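Notes > Workshop > Surfaces

Why a dry-erase board stops erasing

Posted in December by Akash Dhillon

The board in our back office was ghosting badly by the end of summer. Ghosting is the gray shadow that stays after you wipe. Efe Oyewole wanted to replace it. I wanted to know what had failed first, so I spent a few evenings on it.

Dry-erase ink is pigment, a solvent (usually an alcohol) and a release agent, which is an oily compound that keeps the pigment from bonding to the board. The solvent flashes off in a few seconds. What stays is a film of pigment sitting on a very thin layer of release agent. Wiping shears that film off. If the layer is too thin, or the surface under it is rough, pigment gets down into the pores and a dry cloth can't reach it.

The three common surfaces behave differently. Melamine is a resin-coated paper over fiberboard. It is cheap and slightly porous from the day it is made, and the pores open up with use. Painted steel does better until the paint wears. Porcelain on steel is a glass layer fired onto the sheet and will outlast the building if you don't chip it.

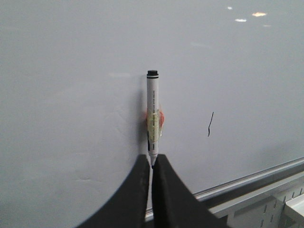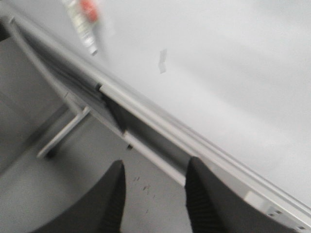 Ours is melamine. I confirmed this by taking it down and looking at the back, where the fiberboard shows at one corner. Sarla Tiwari found the old order from Clirstead in the filing cabinet, item 2638, no surface treatment listed.

I marked off a grid in masking tape and drew the same line in each square. Ink left for 30 minutes wiped clean nearly everywhere. Ink left over a weekend did not, except in the top row, where people seldom write. That points to wear. The worst squares were at shoulder height on the right side, next to the door.

The cleaner had not helped. We had been using a general-purpose kitchen spray with a mild abrasive in it. It takes off the ghost and some of the resin along with it, so the next ghost comes sooner. Isopropyl alcohol on a soft cloth removed most of the marks, and writing over the old line with a fresh marker and wiping at once removed a few more. The fresh solvent lifts the old pigment.

I tried car wax on two squares. It worked for a week — then the ink started to bead and the lines came out broken. I would not do it again.

We have ordered porcelain. The old board goes in the stockroom for shelf lists, which hardly ever change.

Recent posts
Label adhesive and cold shelves
Agarwal hinge pins, measured
Sanding sealer, 2000 grit and when to stop
Replacing the casters on the Bandier cart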